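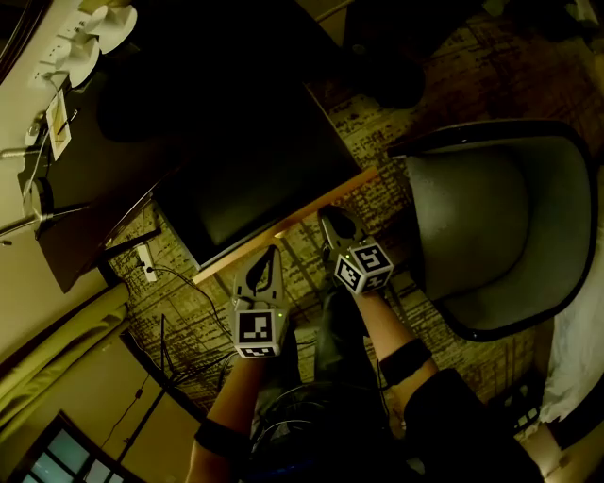 One reader of last month's item on sitting too long wrote back to say that the advice was all very well, but that getting up every hour just makes a person lose the thread, and could we please suggest something for those of us who forget to get up at all until our hips complain. A fair point, and it has been on my mind ever since, partly from the seat of my own chair, where I had been for most of a morning when the message came in.

So this month I want to come back to the subject, a little more gently than before. I think I made it sound like a matter of willpower in July, and I'm sorry if that came across as scolding. Most of the people who get this newsletter sit down to work they like, or at least work that swallows them up, and an alarm going off in the middle of a good paragraph or a long column of figures is a miserable thing. I tried one for two weeks. By the end I was turning it off without even noticing my hand had moved.

What has worked better for me is tying the getting up to something that happens anyway. I keep a small glass on my desk now instead of the big bottle, so it runs out and I have to walk to the kitchen to fill it. Phone calls are taken standing (my neighbors across the way must wonder about the pacing, especially when I'm on hold with the insurance people). And the printer has moved to the far end of the hall, where it should have been years ago – it was always in the way of the bookcase.

Several of you from the Idley walking group wrote in with your own versions. One keeps the mail by the front door and opens it there, one piece at a time, all through the day. Another waters the plants on the landing, a few pots at each visit, and says the plants have never looked better, though the fern may be getting more than its share. I was also charmed by the couple who do the crossword on the kitchen counter and are only allowed to look at it while standing up. They're on their third pen this summer, because somebody keeps wandering off with it.

A word about chairs, since that was the other thing in the mailbag. I can't tell you which one to buy, and I'd be wary of anyone who can without having seen you sit in it. My own was secondhand and cost 20 dollars, and it suits me better than the one I paid 800 for, which now lives in the spare room with the ironing on it. If you can, sit in a chair for a good long while before you bring it home. Take a book along. The people at Drutside Office Supply have never once hurried me, and they'll let you bring a chair back within six days if your back disagrees with you overnight.

Check your feet, too. Mine dangled for years without my knowing it, and a fat old phone directory under the desk did more for my lower back than any cushion. My mother, who is 81 and still does her own taxes at a dining table, uses an upturned baking pan with a dish towel over it and won't hear of anything fancier.

The stretching hour will be back at Tawhiri Hall this month, in the small room on the left as you come in. You don't need a mat or special clothes, and most of it can be done in a chair with your shoes on. Tea afterward, as always. If you have a trick of your own for getting up from the desk – above all one that doesn't involve a bell – please send it along and I'll put it in next time.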